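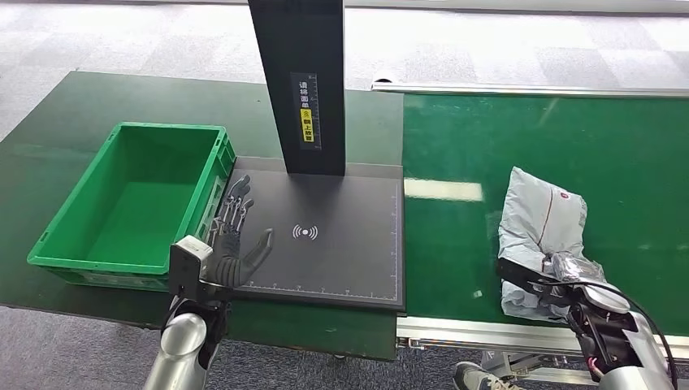

Clastora, November

Parcel Handling, Unit 4: The Scanning Table
Notes for the practical group. Tutor: Gleice Prado

Bring Unit 3 with you, as we will use the list of damaged label types again.

1. Layout of the table

The table has three working areas. The green crate is on the left, the black scanning pad is in the middle and the belt is on the right. We work from left to right. Parcels for scanning go in the crate, one at a time onto the pad, then across to the belt.

Keep the crate close to the pad, with its long side running along the table. Do not stack a second crate on it. Before each round, check that the crate is empty. A thin parcel left over from the last group will spoil your count.

The tall black pillar stands at the back of the pad. Leave it where it is. If you think it has been knocked, tell the tutor and wait.

2. The label on the pillar

The Chinese wording on the pillar asks you to place the waybill face up. "Waybill" (面单) means the printed shipping label on the parcel. Those of you who took Rozália Szabó's vocabulary session will know the word. Everyone else should copy it into the back of their notes.

3. The practice round

Each pair handles 60 parcels. The pass mark is 54 accepted at the first attempt. In the last course the best pair reached that mark with time to spare, but two pairs had to repeat the round over labels placed face down.

a) Take one parcel from the crate.
b) Find the shipping label and turn it upwards.
c) Smooth the label with the flat of your hand if the bag has creased.
d) Put the parcel on the pad, inside the printed marks.
e) Take your hands away before the reading is taken.
f) Move the parcel to the belt, label still upwards.

If a parcel is refused, lay it down once more. After a second refusal put it aside and write "R" on the tally sheet. Do not keep trying.

4. The floor and the stairs

The carpeted floor between the table and the stairs is a walking route. Bags and coats go in the lockers, and crates are never put down on the carpet, even for a moment. People waiting for their turn may sit on the lower steps, but must leave room for others to pass.

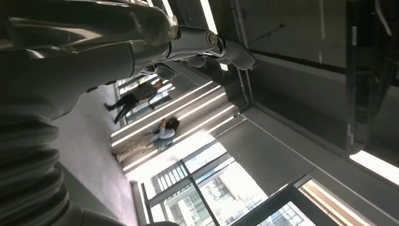 Fig. 2. The wide staircase, with light strips along the steps.

5. Soft parcels

Plastic bags give more trouble than boxes. They wrinkle, and a fold across the QR code may stop it being read. Pull gently at two opposite corners and let go. Never press down on a bag while it is on the pad.

Use the printed ruler marks to place small items. Read the scale from directly above and write the figure down before you move the parcel. Amos Fitzsimmons has added a column for this on the new tally sheet, so please throw the old sheets away.
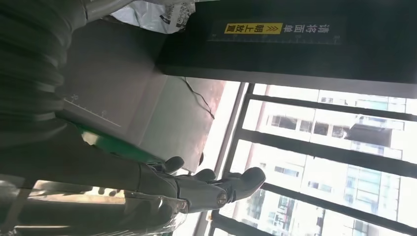

6. Homework

Read pages 71 to 80 of the course book and answer the questions on creased and torn labels. Hand your answers to Mieczysław Dudek before the next practical, with your tally sheet stapled behind them.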